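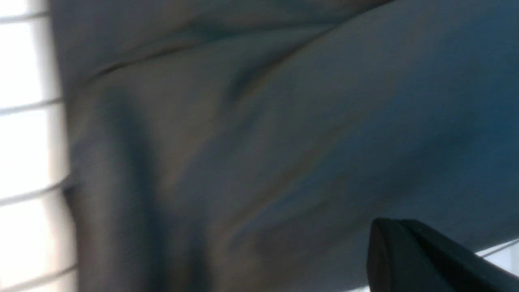

How to Run a Small Club Night Without Losing Your Rent

Posted 19 May 2019

Quick one, typed between load-outs. We've been doing a monthly soul and disco night in Jollcombe for a while now, back room at the Dosia, and people keep asking how it's done. So. Notes.

Step 1. Get the room

Go on a dead night first. Stand at the bar. Is the sound awful when it's empty? Will be a bit better full, not a lot better. Ask what the minimum bar spend is and get it in an email. Ask who pays for door staff. Ask again.

Our first one, at Caruso, we shook hands on a deal and then got a bill for $1,704. Bar shortfall, security, "cleaning." Took us until November to pay off. Get the email.

Step 2. Book the DJs

Two guests max, plus whoever's a resident. Everybody wants the midnight slot, so set times go in the very first message. Pay what you said, same night, cash or transfer before they leave the building.

Opening slot matters. Someone who'll play slow stuff to a handful of people and not sulk about it.

Step 3. Flyer and posting

Name, date, place, price, start time. Big. If I have to zoom in for the price I'm not coming. Post it six weeks out, then again the week of. Record shops still let you leave a stack on the counter, ask nicely.

One good track in the post beats a paragraph about vibes.

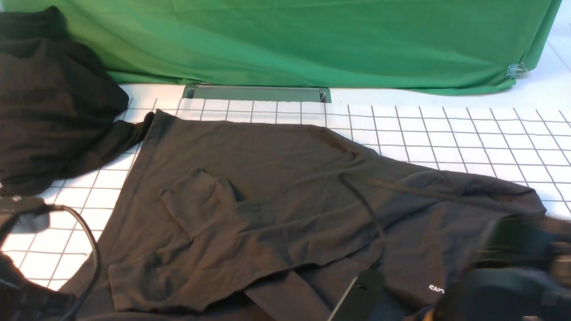 Step 4. Soundcheck

Get in two hours before doors. Bring your own:

- RCA cables, spares
- slipmats and needles if anyone's on vinyl
- gaffer tape
- a power strip
- earplugs

Check the booth monitor seperately from the room. Walk to the back while somebody plays something with real low end. If the bottles behind the bar are buzzing, back it off.

Rented our mixer from Ollon the first year. Fine. Check every channel before you sign for it though, both cue buttons too.

Step 5. Door

Float of small bills. Stamp. Guest list printed out, phone batteries die. Cut the list off at 8 pm and dont reopen it for anyone, including the DJ's cousin.

Step 6. What to wear if you're working it

Dark, plain, comfy. You'll be crawling under a table looking for a plug at some point. Flat shoes. Spare top in the bag for the ride home.
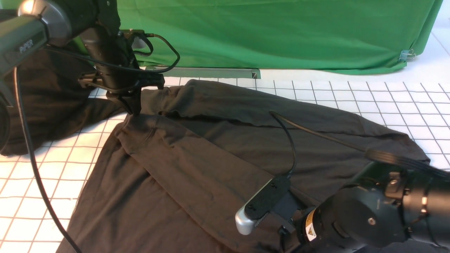

Long sleeves, charcoal gray.

Step 7. Money after

Count up with the manager there, both of you sign it, take a picture of the sheet. Then pack the cables. Over-under, no knots please.

More on insurance and music licenses when I get a minute, the rules depend on where you are so ask the venue what they already cover.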